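Clivmont workshop notebook
3 min read

2020-06-16

Apple drying, batch 13. Finally a good one!

Ran the rings overnight in the small cabinet with the new baffle Ismael cut, and the top tray came out nearly the same as the bottom tray. Anyone who remembers batch 9 (leather above, soup below) will know why I'm so pleased. The baffle is just a bent sheet with a row of holes along one side, but it breaks up the stream from the fan and the air wanders across the trays properly.

Starting weight of sliced fruit 801 g, all one variety, cored and cut on the hand slicer at the second notch. Citric dip for the left half of each tray, plain water for the right half. I had expected the dip to matter a lot for color and it does, you can see the line down the middle of the tray from the doorway. Taste is another story. Jadwiga and I both preferred the plain side, which is browner but has that baked, almost caramel thing going on. Jeferson liked the dipped ones and ate most of them before I could bag any.

Bend test at the end: rings fold without cracking, no moisture at the tear. Two from the back corner were still tacky and went back in. I think that corner is still a bit dead and would love to try turning the trays halfway through.

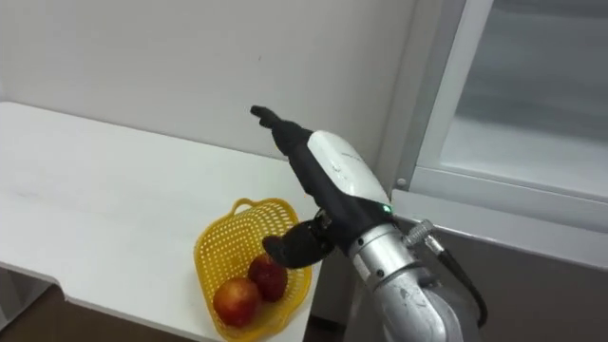 Two red apples in the yellow basket.

Next up is skin on versus skin off. Vanderleia says her grandmother in Pluvulmont never peeled anything and strung the rings on cotton over the stove, and I want to try a string of them alongside the trays just to see. Red skins should look fantastic dried. My worry is that the skin holds the edge stiff while the middle shrinks, so the rings cup and then touch the tray above. Might need the wider spacing, in which case we lose a tray.

Also for the next run:

- 300 g per tray, weighed this time, no eyeballing
- rotate trays at the halfway mark
- keep a handful of plain rings in a jar for a month and see how soft they get
- clean the slicer BEFORE the sugar sets (me)

Ans asked whether the cores are good for anything. Yes! I simmered a potful last June with the peels and got a lovely cloudy jelly, set without any added pectin. Roughly 23 cores went into that one. Will dig out the page and copy it in here.

The Brilix thermometer reads high against the glass one again. Using the glass one until somebody has a proper look at it.

Recent entries
Batch 12: pears, and why we stopped
Baffle sketches (Godoy)
Slicer blade, second sharpening
Core and peel jelly

Questions about these notes: ask Ans Timmermans
Back to top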